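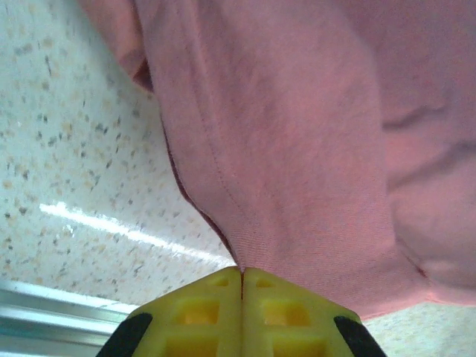

Folding the washing is the new homework for the robot arms at Studine, and the people teaching them are having a great time. The small Kondau workshop has spent April showing its machines how to handle clothes by remote control, one careful pinch after another.

The person at the controls moves a pair of handles, the arm copies every movement, and the whole thing is recorded for the robot to learn from later. Each session lasts up to 50 minutes, and the team has now saved 58 good runs with soft, stretchy cloth.

"Getting hold of a single fold is the bit I love," said Esther Biwott, who leads the teaching. "You squeeze the fingers shut, you lift, and you find you've been holding your breath!"

New teachers pick it up surprisingly fast. Anca Anghel, who joined from the Inness sewing school, managed her first full fold after 11 tries and now trains other beginners.

Towels come next, then socks. Anyone in Kondau who fancies a turn at the handles can put their name down at the workshop desk before 4 pm.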